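Lista de comprobación: línea de envasado de crema de coco y almendra, obrador Parus
Revisión mensual, enero. Responsable: Innes Cruickshank

1. Recepción de materia prima
Coco rallado, lote 3,793: conforme. Envase íntegro, etiqueta de alérgenos legible.
Pasta de almendra Bolger: conforme. Falta la firma del transportista en el albarán.

2. Almacenamiento
Separación de frutos secos y resto de ingredientes: conforme.
Distancia de los palés a la pared: no conforme en dos posiciones. Corregir antes de la próxima entrega.

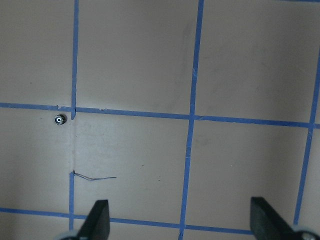

La rotación de existencias se lleva por fecha de caducidad, no por fecha de entrada. Registro al día.

3. Molino Jatier
Resguardo de la tolva: conforme.
Parada de emergencia: responde. El rótulo está desgastado; pedir repuesto.
Limpieza entre lotes con y sin almendra: conforme. Adjuntar el parte del turno de tarde, que no figura en la carpeta.

4. Llenado y cierre
Tarros revisados: 1,070. Rechazados por cierre defectuoso: 7.
Comentario: todos los rechazos proceden del mismo cabezal Wosard. Ajustar el par y repetir el muestreo.

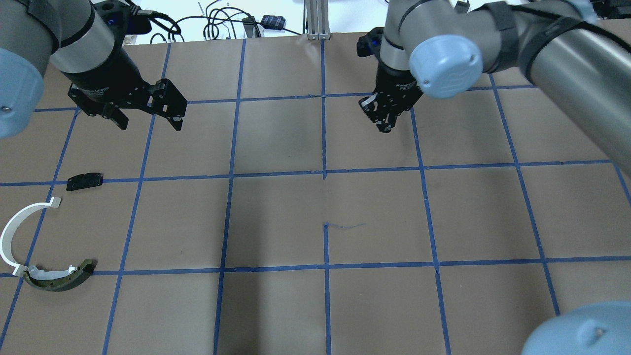

5. Etiquetado
Declaración «contiene almendra»: conforme.
Trazas de cacao: pendiente de confirmar con el proveedor.

Resultado: apto con observaciones. Plazo de cierre: febrero.

2 comentarios | Compartir
Contacto | © Obrador Parus | Volver arriba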